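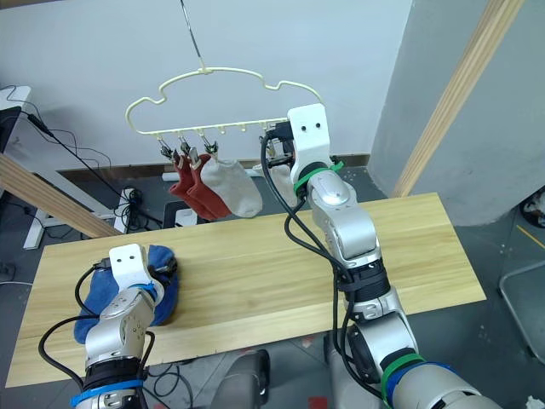 Geltero cell, service and re-zero
February, started 9:40 a.m.

Gripper cycle counter on the right arm read 2,752 at power-up. Left arm is on the same service interval, so both done today. Previous entry in this book is Réjean Sandhu's, on the controller update. Nothing in it touches the grippers, but the tool offsets were reloaded from backup and I did not trust them.

Symptom from the last block of runs: right gripper arriving low at the clip end of the hanger bar and pushing the bar instead of meeting it. The hanger then swings and the left arm's approach is off for the next sock. Joka log shows no fault on any of these. Position error at the commanded pose is within limits every time, which points at the offset or at the hanger, and away from the joints.

Arm identification unchanged. Green band at the wrist is right, blue band at the wrist is left. Use the wrist bands only. Bands further down the arms do not all follow that colour scheme and have misled me once already.

Mechanical

Both arms parked, drives off, lockout on. Finger pads wiped with isopropyl and a lint-free cloth. Knit fluff had packed in behind the pad on the right outer finger, enough to hold it proud. Cleared with a brass pick. Left was cleaner. Pads themselves are good for another interval.

Gripper mounting screws, right: one of the M5s turned before the wrench clicked. Removed, cleaned, medium threadlocker, retorqued to the value on the Staria sheet inside the cabinet door. Others held. Left side all held.

Cables: flexed each loop by hand from the gripper connector back past the elbow. No stiff spots, no jacket wear that I could find. The right side run has slack at the elbow and I left it that way. Tightening it last year gave us intermittent dropouts at full extension and cost two days to find. If anyone wants it neater, talk to me first.

Hanger

Height from floor to the underside of the bottom bar set back to 910 mm. It was low before adjustment. I think the suspension creeps a little under repeated tugging, but that is a guess from one measurement. Marked the adjusted position with paint pen so it can be checked at a glance.

Bar checked level with no load. With socks on the left part only it will tilt, and the approach has to tolerate that. Clips opened and closed by hand. All of them move freely on the loops.

Offsets

Ran the touch-off routine in Ahmadpour for the right tool, then the left. Right tool Z differed from the restored backup by 2 mm, in the direction that explains the low arrival. Left was unchanged. Wrote both to the active set and saved a fresh backup. Old backup file renamed with "do not use" in front; I did not delete it.

Order of work, for next time:

1. Park, lock out, clean pads.
2. Torque check at the gripper mounts.
3. Reset hanger height and let it hang still.
4. Touch off right, then left.
5. Dry moves at reduced speed with no socks.
6. Socks on the table, single picks, then both arms together.

Do not touch off before the torque check. I did it the wrong way round in the fall and had to repeat the lot.

Dry moves, 11:15 a.m.

Right arm to the clip end of the bar, reduced speed. Contact was clean. Left arm the same. No contact between arms at the centre of the bar. The elbow clearance warning came up once on the right and cleared when I moved the park pose outward. New park pose saved.

Both arms, with socks, 1:30 p.m.

Light grey pair side by side on the board, dark blue to their left, red in the left gripper. The left arm went up to the bottom bar while the right came down on the upper part of the far grey sock. This is the overlap I wanted to see again: one arm high, one low, both moving in the same window. The program used to hold the right arm until the left had released. That hold was put in as a workaround and is now commented out. 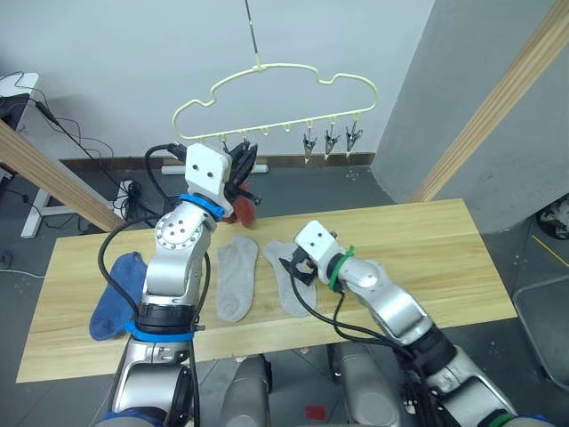 Can the right arm start its pick before the left has finished clipping?

It can, provided the right wrist stays below the handover height set in the program and the hanger has been reset to its mark. Above that height the interlock stops the right arm until the left reports release.

Notes from the run

Fabric feed on the thin ankle socks is still the weak point. The pads grip one layer if the approach is shallow and both layers if it is deep, and for clipping we want both. Raised the pick depth slightly in the low-cut profile only. Crew length profile left alone.

A sock that lands folded over on itself is picked wherever the fingers come down. There is no unfolding step in this version. If it matters for a given run, flatten by hand before starting and write that in the log.

Open items

Suspension creep: read the height at every start for the next while and write it beside the cycle count. If it drops again, replace the upper fastener.
Spare finger pads: one set left in the drawer, Réjean to reorder from Staria.
Threadlocker on the remaining right mount screws at the next interval.
Label the new park pose in Joka. It still shows under the old name.

Lockout removed, cell returned to normal speed, 3:05 p.m.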